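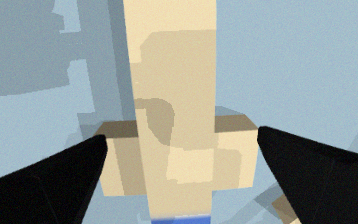 Two black gripper fingers on either side of a cream-colored block, in a computer simulation.

How Do You Pick the Best Robot Hand?

A robot arm is not much use until you put something on the end of it. That something is usually a gripper. A gripper is the part that does the holding, the way your thumb and finger hold a pencil.

Grippers come in many kinds. Some have soft rubber fingers. Some use a suction cup. The simplest kind has two stiff fingers that open and close, like the ones in the picture. Engineers who need a gripper have to find out which one is right for the job, so they run tests.

At a workshop in Stetutville, Noman Sethi and Tuva Westerberg compare grippers. In March they had 2 to choose from. One was called the Pidar and the other was called the Tveit. Both have two fingers. The Pidar has long, thin fingers. The Tveit has short, wide ones.

Testing on a computer first

Before they touch a real robot, Noman and Tuva test in a simulation. A simulation is a pretend world inside a computer. It has pretend blocks, pretend light and even pretend shadows. If the robot drops a block or bumps the table, nothing gets broken — you just start over.

They gave each gripper 200 tries at picking up a block. The computer put the block in a new spot each time and turned it a different way. The Pidar dropped its block 10 times. The Tveit dropped its block 43 times.

Why did the Tveit do worse? Tuva played the tries back slowly. Many of the drops happened when another block was close by. The wide fingers bumped the neighbor and pushed everything crooked. Thin fingers fit into small gaps more easily.

Is the Pidar the winner, then? For small blocks, yes. For heavy things, maybe not. Wide fingers touch more of an object, and that can stop it from twisting. Noman wants to try a full water bottle next.

Making it a fair test

When you compare two things, change only one thing at a time. Noman and Tuva used the same arm, the same blocks and the same speed for both grippers. Only the fingers were different.

Try it yourself

Pick up a small toy brick with two chopsticks. Then try with two wooden spoons. Do it 10 times each way and write down how many times you drop it. Then put a second brick right beside the first and do it all again.

More from Oltitik Kids
What Is a Robot Arm Made Of?
How Robots See With Cameras
Why Do Shadows Move?
Suction Cups and How They Stick
Build a Paper Gripper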